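Paper bags, snow and small blue windows: how one gift shop packs for December

The shop in Kamside has sold candles, tea towels and small kitchen things for 8 years. Its owner did not plan on being known for the bags. She agreed to talk on a morning before opening, between a delivery and the first customers, on condition that we left her name out and got the paper weight right.

She started with plain kraft. "I wanted a bag you could use twice," she said. "White ones show every thumbprint. Brown paper gets a crease and it still looks fine."

The printed ones came later. She had seen a winter design in a supplier's catalog from Walport and ordered one box to try. It was gone before the month was out, and people came back asking if they could buy the bag without anything in it.
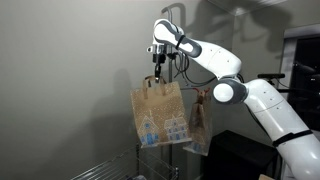

"It's the houses people like," she said. "Pale blue and white on brown, with the dots for snow. It looks like winter and it doesn't say anything on it, so you can give it to anyone." She now orders 1,000 printed bags at the end of summer. Last year she had 186 left in January, which she kept flat in a dry cupboard and used up first this season.

Handles are the part she has opinions about. She will only take twisted paper. Flat paper handles are glued on in a strip, she said, and in her experience the strip lets go at one end when there is a jar inside. Ribbon looks nice on a narrow bag with something light in it, such as a scarf or a pair of socks. For candles she wants both handles held together and the weight sitting in the middle of the base.

"Most people load a bag from the top down," she said. "They drop in the heavy thing, then the card, then they stuff tissue around it. I put a piece of card in the bottom first. Then the heavy thing, then tissue at the sides, and the greeting card goes in last, standing up against the wide side."

She tests each new batch. A bag is filled with two jars of jam, picked up by the handles and left hanging for 30 minutes. If the fold at the bottom has opened, she sends the box back. That has happened once, with a batch from a printer in Pidmont who replaced it without arguing.
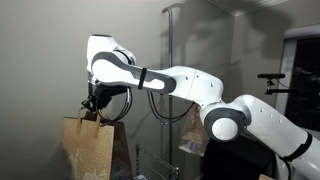
Plain bags still do most of the work from February on. They cost less, and she stamps them herself at the counter when it is quiet — a small leaf in green ink, usually a bit crooked. For larger orders, such as the staff gifts she packs every year for an office on Phillips Street, she folds the top over twice and closes it with a paper sticker. Tape tears the surface when it comes off, and then the bag can't be used again.

Asked whether customers do use them again, she said some bring them back to the shop for a second round. One regular has carried her lunch in the same bag since spring. "The handles have gone soft," the owner said, "but they're still on."

She has been asked about a new design for next winter and has not decided. The supplier has shown her one with trees and one with skaters. She thinks the trees are too dark for brown paper. The sample with the skaters was still under the counter when she got up to unlock the door.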